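Litholm asks for plain answers on stitching before any more is spent

WURNESSIDE, Sep 22, 2022 – Litholm, the patients' group, today questioned claims made for the Jelus suturing course, which trainers say leaves people ready to close a wound after 15 hours at the bench.

The group has read the course papers and spoken to those who run it. It remains unconvinced.
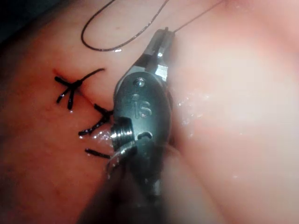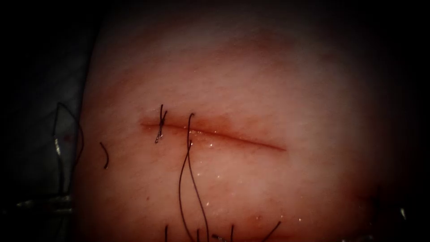 Closing a straight cut is slow, fiddly work, and Litholm doubts that a pass mark says much about it. The course papers give 100 points for a finished row and take off 2 for each untidy end. Nothing is said about spacing or tension. A stitch knotted and clipped short, next to one whose long black tails still hang loose, tells an examiner very little about how the rest of the cut will be closed. Nor do the papers say what should happen to stray bits of thread left on the tissue.

"We keep hearing that people have been trained," said Dumisani Magagula, who chairs Litholm. "Trained to do what, and who looked at the knots?"

Oratile Cele, a retired theatre nurse who read the papers for the group, said the scoring "rewards speed and neat scissors". She would like every row pulled, checked and marked again by a second person.

Xaba, the firm behind the course, says 600 people have signed up since April. It has not said how many finished.

Litholm has asked for the full marks – with names removed – and will publish any reply it gets.

ENDS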